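设备采购与预算讨论会 会议纪要

时间:周五下午两点
地点:二楼小会议室
出席:分拣组、设备组、采购、财务各一人,仓储列席
记录:设备组

一、上次会议事项回顾

1. 夹爪备件清单已整理完毕并发给采购,型号与现用夹爪一致。
2. Festik的正式报价已收到,Chraibi的报价还缺运费一项,采购继续催。
3. 工作台台面更换一事上次未定,本次并入第三项讨论。

二、机械臂采购

分拣组提出,现有机械臂白天用于水果分拣测试,晚上用于程序调试,两边经常抢时间,希望年内增加一台。

采购介绍了两家的方案。Festik的方案含控制柜和基础培训,交货期较短,但腕部相机要另配。Chraibi的方案相机已装好,接线也简单,缺点是夹爪接口与现有备件不通用,等于备件要另存一套。

财务询问租用是否可行。设备组答复,Tellbridge可以按月出租同类机型,但租期内不允许改装末端,我们的夹指需要自己打磨和更换,租用不合适。

讨论后倾向Festik。相机沿用现有型号,不再单独选型。待Chraibi补齐运费后做一次完整比价,下次会上定。

三、耗材与台面

1. 夹指。夹指按消耗品管理,本次申请备5副,放在设备组柜子里,领用登记。财务同意从维修费中列支,不占设备预算。

2. 塑料篮。测试统一使用白色带孔的长方形塑料篮,仓储报单价后补购,总额控制在900元以内。不同批次的篮子边沿高度有差别,采购下单前先拿一个样品给分拣组试。

3. 台面。分拣组希望换成浅色台面,设备组认为深浅影响不大,主要是划痕和污渍会干扰识别。最后商定先不换,在原台面上加一层哑光垫,费用上限100元,用一个月再看效果。

4. 测试用水果。苹果和柠檬继续由仓储每周配给,不另立科目。仓储提出用完的水果要当天清走,分拣组同意。

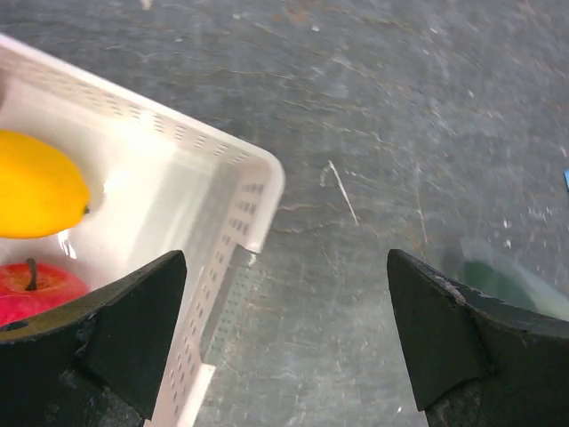

Jemia分拣项目 设备组

黑色夹指的磨损情况在会上看过,右侧夹指上沿有一小处缺口,露出浅灰色。设备组意见是暂时可以继续用,备件到货后先换这一副,换下来的留作练习机使用,不报废。台面上的划痕和深色污渍也一并看过,垫子尺寸由设备组量好后交采购。

四、预算编制

财务说明,本年度设备类预算按一次申报、分两批付款的方式执行。机械臂走第一批,相机和控制柜附件走第二批。安装调试费如供应商单列,须在申请表中分开填写,不能并入设备单价。

分拣组问培训费能否列入,财务答复可以,但要附课时安排。

五、待办

采购:催Chraibi运费,出完整比价表;拿塑料篮样品。
设备组:填写夹指领用登记表,量台面尺寸,确认新机械臂的安装位置和电源。
分拣组:写一页使用说明,列明白天和晚上的机时需求,附近三个月的排班。
仓储:报塑料篮单价。
财务:发预算申报表模板。

六、其他

设备柜编号58的钥匙目前只有一把,设备组再配一把,放在采购处。

下次会议时间待比价表完成后另行通知。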